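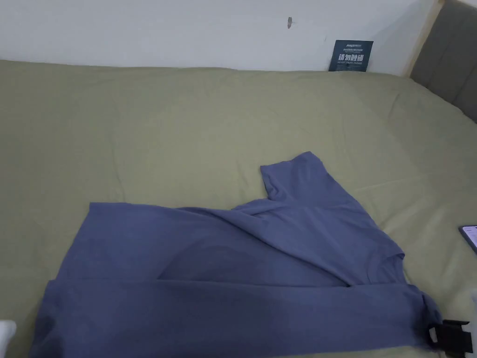
Ticket 3951 – folding demos drop out during upload
Opened by: I-seul Bang, Gistico robotics club
Status: waiting on Ornmont

Hi again! Me with the shirt-folding project. We record folds by hand with two grippers, and then our student arm is supposed to learn from them. Since the Allunia update in March, the uploader throws away half of what we record. The error is always "jaw track lost" and then a frame number.

What I've tried so far:

Restarted the laptop and both grippers. No change.

Went back to the old calibration file. Worse, if you can believe it – 10 takes in, 10 rejected.

Swapped left and right in the settings, just in case. Same error, other hand.

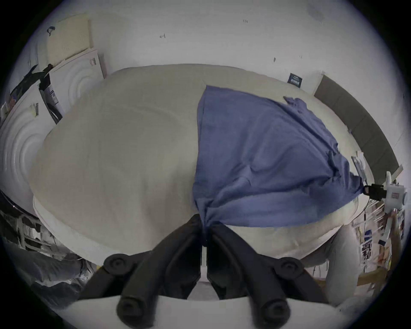 Raffaele Bianchini (he wrote our sync script) thinks it's a timing thing. He lined up the logs and the left hand lags by 190 ms right after the jaws close, then catches up. The right one is fine. We borrowed the Kang cable from the other team and got the same lag, so I'm crossing the cable off.

Reply to your question from this morning: yes, both grippers are on firmware 2, and no, we never touched the jaw limits. 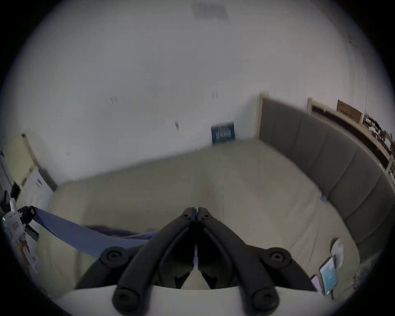
One more clue! If I open and close the jaws slowly before the first grab, the take usually goes through. Fast close, rejected. Could the uploader be using the first close to set its zero? I'll try a slow warm-up on every take tonight and paste the log under this one.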